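Pellar Hand-Tied Ice Fishing Jigs and Rod Set

Ice season is short where we live, so we get a little giddy when the first boxes come in from the workshop. The Pellar set is the one we take ourselves when we walk out for perch, and we've wanted to carry it for ages. Small rod, small reel, small jigs, and a whole lot of fun on the end of the line!

What's in the set

One Pellar short rod with a cork grip
One inline reel, spooled and ready to fish
5 hand-tied jigs in mixed colors
A spare tip section
A cloth roll with a tie

Item status: in stock
Page updated: 2024-12-14

The rod

If you've only fished through the ice with a cut-down summer rod, the Pellar will feel very different in your hand. The tip is soft enough that a perch barely breathing on the jig shows up as a nod, and yet there's enough backbone farther down to turn a decent pike that wasn't invited. The grip is short and a bit fat, so you can hold it in thick mittens.

The tip section pulls straight out. Twist as you pull, and please do it indoors — cold fingers and thin tips are a bad mix. The spare fits the same way, and a dab of candle wax on the joint keeps it from sticking.

The reel

The reel is made by Kristiansen and it lets line out without putting coils in it, which means the jig hangs still when you want it still. Drag is set with the front wheel. Start looser than you think you need. There is one click between "fine" and "snapped" on light line, and we have all found it at some point.

It can be set up for right or left hand. Loosen the foot screw, turn the handle over, tighten it again. You'll want a coin or a small flat screwdriver.

The jigs

Every jig is tied by Solveig Skjelbred, who has been supplying the cabin shop at Hurkar for years and still tests each new pattern on the lake before she'll sell it. The orange one is our favorite on gray days. The pale green one does best late in February, when the light comes back and the fish get fussy (don't ask us why, but it works).

Thread colors vary from batch to batch, and so will yours.

How we fish it

Drop the jig to the bottom, bring it up two turns of the reel, and wait. Lift it a hand's width, let it sink, wait again. Most bites come in the waiting. If nothing happens after a few minutes, move to a new hole, and go shallower before you go deeper.

Check the ice as you walk, carry your picks around your neck, and look up the local rules on permits and how many lines you may have down. They differ from lake to lake, even in the same valley.

Looking after it

Let everything dry out of the roll overnight. Pull off the first few feet of line now and then and retie. One drop of light oil on the reel shaft at the start of the season is plenty.

Goes well with

Remberg folding stool, low model
Remberg ice scoop, long handle
Kristiansen spare spool
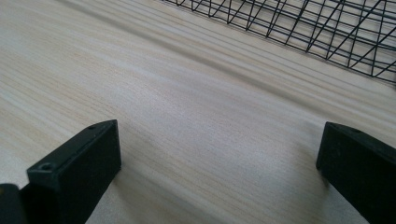

Questions and orders

Write to Märta Isaksson at the shop if you want a certain jig color or an extra tip. She fishes most mornings in winter, so replies tend to come in the afternoon — often with a report on what's biting.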